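An open day at the Tusatard training room
October 14, 2019
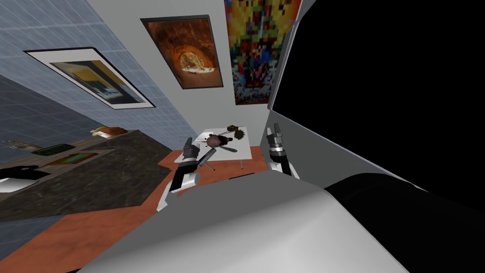 Do robots still need a person to watch them when they work in a kitchen?
For now they do. In the Tusatard system one person always sits at the desk with a stop key, and this person decides when a task may start again after a mistake.

This was the first thing that many guests wanted to know at our open day, and it took a good part of the morning. More than 60 people came through the door, which was a pleasant surprise for us, as we had put out chairs for fewer. Some were from the local catering school, some were engineers from Grultero, and several were neighbours who had seen the notice in the library and were simply curious.

For those who could not come, I will try to tell how the day went.

The work we showed was done in simulation. The robot has two arms, each with a two-fingered gripper, and it lives in a small room drawn by the computer, with a long dark marble counter, a blue tiled wall and an orange floor. On the large screen the guests saw this room from the side of the robot, with its own white-grey shell in the foreground and a small white table in front of it. Such a view is tilted and a little strange for the eyes at first. One lady from the catering school told me that she had to lean her head to follow, and after some minutes she was leaning the whole body.

Yogesh Chauhan led the demonstration. He explained that the left arm was holding a thin silver tool, like a rod, and that the lesson for the robot is to point it to the round brown object on the table and come near without pushing it away. The right arm had nothing to do in this part. He told us that to keep a second arm quiet is also a skill which must be learned, and that in the early weeks it went everywhere.

We ran the task 11 times for the public. In eight of them the tool arrived where it should. In two the arm stopped too early, and once it went past the object and the person at the desk pressed the key. I was glad that this happened in front of the guests. They asked better questions afterwards, and Yogesh could open the record of the movement and show at which moment the program had judged the distance wrongly.

The pictures on the walls of the simulated room also brought questions. There is a glowing cave, and beside it a tall poster made of bright coloured squares. A boy asked if the robot likes them. Yogesh answered very seriously that the robot must learn to work in front of any wall, and so the decoration is changed often. Each new room is made by a program called Amin, which chooses the colours, the furniture and the things on the counter. Since July it has made 2,000 rooms for us, and we have kept 417 of them for training. The others had faults, for example a table standing partly inside a wall.

After the coffee break the guests could try the controls themselves. We had prepared two places, with a simple handle for each arm. It is more difficult than it seems. Most people moved too fast, then became afraid and moved too slowly. The best result of the day came from a retired dressmaker, who told us that she has spent her life bringing a needle to a small point and saw no great difference.

The last hour was for discussion. The teachers wanted to know if their students should worry about their future work. I do not think that we could give a full answer. What we said is that the program today can do one short movement in a room that it knows from many similar rooms, and that a real kitchen with steam, noise and hurry is a different matter. The engineers asked when the same program will run on a real arm. The first test of this kind is planned together with Titness, who will lend us a room for it, but the agreement is not signed yet and I would not like to promise a date.

I must also mention two things which we will do better. The screen was too low for the people in the last rows, and the printed sheet about the controls had the left and the right handle exchanged. A corrected sheet is at the reception desk and can be taken freely.

Thank you to everybody who came and stayed so long. If you left a grey scarf or a pair of reading glasses on the chairs near the window, they are kept at reception too. Guests who wrote their address in the visitors' book will receive the slides from Yogesh by post or by e-mail, as they have marked.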